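Laston white plastic baskets, set of two: fine, with reservations

Reviewed by Naomi Mugo 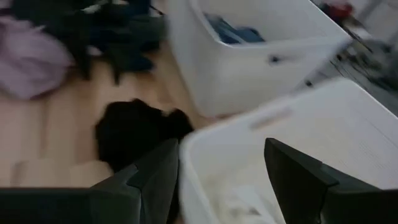 I should say up front that I didn't want these. I had a perfectly good canvas hamper until the seam went in June, and my plan was to sew it up again. Then my sister-in-law Zawadi told me I had to try the Laston baskets, the way people tell you to try a restaurant. I have been let down by plastic before, so I've used them for two months before writing anything.

The listing makes some big claims. It says the pair will "transform laundry day." My laundry day is the same as it was. Clothes still land on the bedroom floor first, and I still sort them down there on my knees, whites and creams into one basket and everything else into the other. Two baskets do make that easier than one hamper did, I'll give them that. I used to sort into piles and then lose the piles.

The shape is good. The corners are rounded and the rim is smooth all the way along, with no sharp ridge where the plastic came out of the mold. My last plastic basket had a ridge like that and it pulled threads out of a sweater I liked. So far no snags with these. The handles are long slots just under the rim, and I can get all four fingers in with room to spare. With a full load of towels the slot does start to dig in by the time I'm down the stairs. If you carry wet things out to a line, you'll notice it sooner than I did.

Now the complaints. White was the only color in stock when I ordered, and white is a silly color for something that sits on a floor. Mine picked up a gray scuff along the bottom in the first week, and dish soap took off maybe half of it. The pair I wanted was a dull green, "coming soon" according to the page, and it is still coming soon.

They also slide. We have light wood floors, and if I toss a pair of jeans in from any distance the basket scoots away from me. A strip of rubber underneath would fix this and can't cost much. I put felt pads on one to protect the finish and of course that made it slide farther.

And they don't fold. I knew that when I bought them, so it's partly my own fault, but the canvas one went flat behind a door and these never will. One goes inside the other when both are empty, which in my house happens for an hour at most. If you live in a small place, measure first.

The reviews on the store page aren't much help, by the way. There are 2429 of them and a good many seem to have been written the day the box arrived. "Love them, so cute!" Well, yes, they were cute on day one. I read through the two-star ones instead. Most were about cracked handles, and I've been checking mine ever since. No cracks yet, though two months isn't long.

I did look at the Fiddale basket before ordering. It has softer handles and costs more, and the one I picked up in the store flexed so much I could nearly touch the two long sides together. The Laston walls stay put when the basket is full. I lean on mine getting up off the floor, which I'm sure you aren't supposed to do.

Would I buy them again? At the sale price, probably. At full price I'd have sewn up the hamper. Zawadi has ordered a third one for dog toys, and she can tell you how that goes.

Three stars out of five. I'll come back and change it if a handle breaks.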